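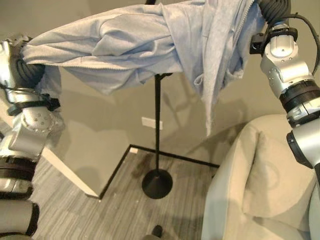
4. What went wrong with the hoodie task

Joris Prins and Adwoa Korletey, report handed in July 11, 2025

The hoodie was the last garment we added to the Skondolik set-up. Towels and T-shirts had gone well enough by then that we expected the same settings to work. The task was to put a zip-up hoodie on the black clothes stand using both arms, with one arm end in each sleeve to spread the garment before lowering it.

4.1 The fault

In run 700 the right arm stopped with a force error while the hoodie was stretched between the two arms. The left arm did not stop. It carried on with its planned move, pulling outwards, for 3 seconds until Adwoa pressed the emergency stop. The left cuff seam tore and the stand was dragged sideways until it fell over. Neither arm was damaged. Joris was standing outside the marked area and was not hurt.

We had assumed that an error on one arm would halt both. The emergency stop does this, but the force limit does not. Each arm has its own controller, and the program that coordinates them (we called it Lillell) only checked for errors at the end of a move. During a long pull this left a gap of several seconds in which one arm could keep working against the other.

4.2 Finding the cause

The log for the right arm showed the force climbing steadily before the error. At first we blamed the zip catching on the hook of the stand. We repeated the run with the stand taken away and got the same rise, so the hook was ruled out.

The real cause was the width value. We had measured the hoodie flat on a table, sleeves straight out, and typed in 1279 mm from cuff to cuff. With the arm ends pushed inside the sleeves the fabric bunches up, and the usable width is a good deal less. The arms were trying to reach a distance the garment could not give them. Our T-shirts had short sleeves and stretchy fabric, which hid the mistake.

4.3 Changes made

The coordinating program now checks both controllers during a move, and an error on either arm stops the other. We tested this by setting off a false error on each side in turn, first with no garment and then with an old towel.

The width is no longer typed in. The arms move apart slowly until the force passes a low limit, then come back a little and hold.

The emergency stop button has been moved from the wall to the operator's table. Adwoa had to take 2 steps to reach it.

4.4 Still open

The hoodie still slides down one sleeve in some runs when the arms start to lower it. We have not looked into this properly. Our supervisor has asked for a written risk assessment before the November group starts using long-sleeved garments, and a first draft is in Appendix B.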